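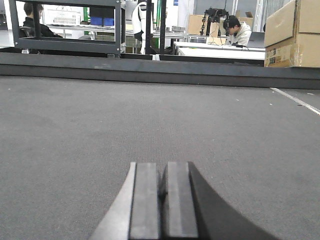
Marikar Supper Club – Food and Outings Team

Minutes of the August meeting
4 min read

Held Tuesday, 6.30 pm, upstairs at the Boren Street hall. Quorum reached. Apologies were taken as read and the previous minutes were accepted with one fix: the dumpling place in Trerkard closes on Mondays, and we had written Sundays.

1. The noodle crawl

What a night! Everyone who went was still talking about it, and we let the item run well over time. The favourite by a long way was the hand-pulled noodles with cumin lamb at the second stop, chewy and slick with chilli oil, with those little charred edges on the onion. Several members have been back already (one of them twice in the same weekend). The third stop was a bit slow getting food out, but the pickled mustard greens made up for it and the kitchen sent out extra broth without being asked.

Tickets sold: 88. Feedback forms are still coming in, and the most common grumble is that we didn't leave enough time for dessert. Agreed that the next crawl will have four stops instead of five and finish somewhere with shaved ice.

2. Laksa night

Moved to the Dronard Hotel dining room, which seats 80 and has a proper kitchen with decent burners. The cooking group has tested three pastes and the winner was the one with more dried shrimp and a good handful of fresh turmeric. It has real depth and a lovely colour, and it smelled so good during testing that people wandered in from the car park.

Vegetarian pot to be made separately from the start, with its own stock and its own ladle. Tofu puffs to be ordered for both pots. There was a long and cheerful argument over thick or thin noodles. Settled: both, half and half in the bowl, as they do it at the Trerkard market stall.

Price set at 9 dollars for kids. Adult price held over until we have the seafood quote.

3. Cheap eats list

The list of favourite dishes under the price of a movie ticket is growing beautifully. New nominations: the potato curry roll from the Marikar bakery, the sour fish soup on Boren Street, and the eggplant toastie at the station kiosk. The rule stays that a dish needs two members to try it on separate visits before it goes on the list. The eggplant toastie has had one visit. Plenty of offers for the second.

4. Money

Spending of up to 400 dollars approved for two large stockpots, a spice grinder and new labels for the pantry shelves. Carried.

5. Other business

- Members would love a bread session over winter next year. Flatbreads first, then sourdough if there's interest.
- The spare rice cooker is back, minus its measuring cup.
- Please return borrowed cookbooks, especially the Sri Lankan one, which has a waiting list.

Actions
Dronard booking to be confirmed before tickets open.
Seafood quote to come to the next meeting.
Shaved ice places to be scouted (no shortage of hands up for that one).

Meeting closed 8.15 pm, followed by leftover kaya toast in the kitchen.

Recent items
Noodle crawl: the full route and what we ordered
Where to buy fresh turmeric in Marikar
Minutes of the July meeting
Trerkard market, stall by stall

Contact the Food and Outings Team | © Marikar Supper Club | Back to top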